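Unit 6 handout: Estimating household water demand
Prepared by Consuelo Palomino

6.1 Scope
Demand estimates feed two later calculations, pipe sizing (Unit 7) and storage (Unit 9). Errors made at this stage carry through both. Read the Quispe Street data sheet before the tutorial on Thu 22 February.

6.2 Definitions
Average day demand is the annual metered volume divided by the number of days in the year. Peak day demand is the highest single-day volume on record. Peak hour demand governs the sizing of distribution mains. Leakage on the owner's side of the meter counts as demand; leakage on the utility's side does not.

6.3 Worked case
The Mandow subdivision has 516 connected dwellings. Metered records give an average of 270 litres per dwelling per day over the winter quarter.

Average day demand = 516 x 270 = 139,320 L

Garden watering is absent from this figure. For a summer estimate, add the outdoor allowance from Table 3 before applying the peaking factor - not after. Students lose marks on this every year.

6.4 End uses
Indoor demand is split into toilet, shower, laundry, tap and dishwasher. Tap use is the hardest to separate because flows are short and irregular. The Dirner method assigns any event under the threshold volume to taps, which overstates the kitchen share in homes with older cisterns. 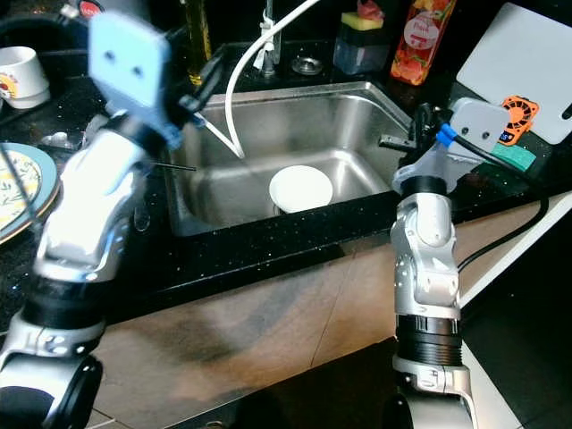
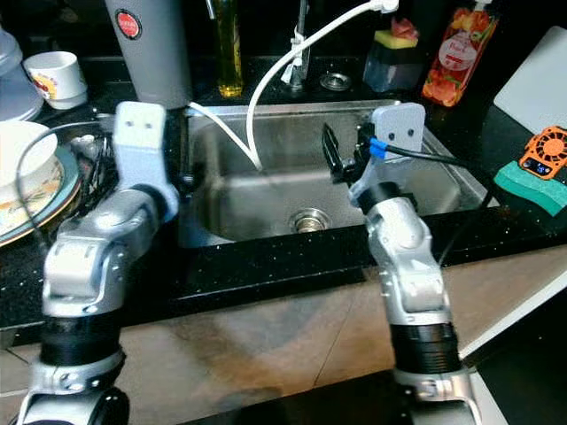

Kitchen sink, stainless steel, in a speckled countertop.

Where end-use logging is unavailable, use the default split in Table 4 and state that you have done so. Do not mix default and logged values within one dwelling.

6.5 Problems
1. Repeat 6.3 for a development of 76 dwellings at the same unit rate.
2. A rainwater tank holds 4,000 L. Find the days of supply for one Mandow dwelling, assuming no inflow.
3. Explain why November readings are a poor basis for a winter average in Povon.

Show units at every step. Round only the final value.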